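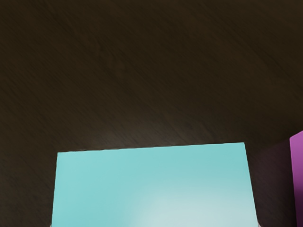

Up at 6:30, rain again. December has been nothing but rain so far and the back step is green. I scrubbed it last month and will have to do it over.

Spent the morning on the accounts for the sewing shop. Elgate sent their bill for the heating oil and it was higher than I had planned for, so the new shelves will wait until spring. I paid it before lunch so I wouldn't have to think about it. Also paid the water and the insurance. The insurance people still have my middle name spelled wrong, and I have given up calling them.

Mireille Lebrun came by at ten with the curtains from the parish hall. There are nine of them, all lined, all too long by the width of my hand. The hall bought them secondhand from a hotel and the fabric is good heavy stuff, a kind of mustard color I would not have picked. She wants them hemmed in time for the carol evening. I told her yes and then looked at the calendar after she left, which is the wrong order to do it in. If I do two a day I will be fine. She stayed for coffee and told me about her sister's move to the coast. The sister has already fallen out with the people downstairs over a bicycle.

We talked about what to charge. She had 200 set aside for it and I said 129, the same as I charged the school for their stage curtains. She wanted to give me the whole amount. We went back and forth and in the end it is 129 and she is bringing me a jar of her quince jelly.

Lunch was the rest of the leek soup with an egg in it. The bread is nearly finished and I forgot to get more, so crackers.

Started on the first curtain in the afternoon. The old hem had been glued in places as well as stitched, and the glue has gone hard and yellow. I had to pick it off with the seam ripper and a damp cloth, and it took a lot longer than the sewing did. The iron helps a little if I put brown paper over it first. I hope the others are not all like this one. I looked at the second and it seems clean along one side, so maybe someone just ran out of thread that day and used what was in the drawer.

The machine skipped stitches through the lining. I changed the needle for a heavier one, and that fixed most of it. The tension is still off on the thick corners, so I did those by hand. I should take it to Aubert for a service but they kept it for weeks the last time and I can't be without it before the holidays. January, then.

Kata called while I was in the middle of the second corner. She got the job at the library, the part-time one, three afternoons a week. I am very pleased for her. She tried to sound calm about it and didn't manage. She starts after New Year's and wants to know if I still have the gray wool skirt that was Mother's, and whether it could be let out. I do have it, and it can, there is plenty in the side seams. Told her to come and try it on before I touch anything. She will bring the boys. I need to put the pins up high.

Went out at four to mail the card to Uncle Pete and pick up bread. The bakery had only rye left. The Bukico store has its lights up, the same blue ones as last year with the gap in the middle. I looked at buttons there and didn't buy any. They had a nice set in dark horn, but I have a whole tin of buttons at home and really need to sort through that first.

Supper was potatoes and the end of the ham. I listened to the radio for a while – a program about lighthouses, not bad – and finished the hem on curtain one with my feet up. It hangs straight. I held it against the door to check, and then checked again with the tape.

My shoulder is sore on the left side from pulling all that fabric through. I put the heat pack on it. Tomorrow I will set up the ironing board next to the machine so the weight of the cloth has something to rest on.

For tomorrow: curtain two and three, call the dentist, brown thread, milk, find Mother's skirt. I think it's in the cedar chest under the blankets. Bed at 10:15.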